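Strobel Textile Handling Cell

Equipment page – setup, care and repair

The Strobel cell is a tabletop robot station for the handling of small cloth goods. It is supplied by Pliltmont and is installed at the Fekarside workshop, where it is available to approved users. This page covers the preparation of the cell, routine care, and the repairs that users may carry out themselves. All other repairs are referred to Pliltmont.

What is supplied

The cell consists of the arm, the gripper with its wrist camera, the Zidon controller, a white worktable, and wall panels on the sides facing the cameras. The hand tool kit is kept in the drawer under the controller. The panels are part of the equipment. They must not be used for notices, hooks or tape.

Power: single outlet, dedicated circuit
Clearance around the table: 91 cm on the operator side
Warm-up time: 15 minutes
Gripper pad service interval: 2000 cycles
Spare pad set, order code: 272

Starting the cell

Check that the emergency stop is released and that the work area is clear. Switch on the controller first, then the arm. Allow the full warm-up time before any calibration is attempted. The arm should be homed at low speed, with the operator standing outside the marked clearance. If the controller reports a joint error during homing, switch off both units, wait one minute and repeat the procedure once. A second error must be reported to Pliltmont, and the cell is to be tagged out of service.

Gripper pads

Pads wear unevenly. The inner edge goes smooth before the outer one, and thin fabric then begins to slip during lifting. Replace both pads together, even when only one appears worn. Loosen the two retaining screws, slide the old pad forward and clean the seat with a dry brush. Solvent must not be used on the seat. After a pad change, the cycle counter is reset from the service menu and the grip force is checked with the gauge from the tool kit.

Wrist camera

Lint collects on the camera window and should be removed with a blower before each session. Wiping is permitted only when the blower has failed, and then only with a lens cloth. The camera cable has a service loop at the wrist. Confirm that the loop moves freely through the full turn of the joint – a tight loop is the most common cause of a lost picture on this cell.

Work cloths and camera check
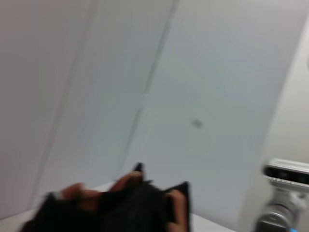

Work cloths for the Strobel cell are selected for contrast with the table and panels. Patterned fabric is not accepted for the camera check. A plain, matte black cloth stands out clearly against the white tabletop and the pale panels, even when it is bunched in the fingers and the view is badly blurred by motion. Blur of this kind is acceptable while the wrist or the cloth is moving. If it remains with both at rest, the camera mount should be inspected for a loose screw and the exposure setting compared with the value on the controller label.

Panels and table

Marks on the panels can be mistaken for fabric edges or corners by the vision software. Clean panels and table with a damp cloth and mild soap, and let them dry before the cell is used. Panel seams should be inspected every January, when the cell is also due for its full calibration.

Availability

The cell may be booked through the Fekarside equipment desk. It is closed to users on Sunday for maintenance. Faults should be entered in the log at the controller before the user leaves the workshop, with the error code and the cycle count.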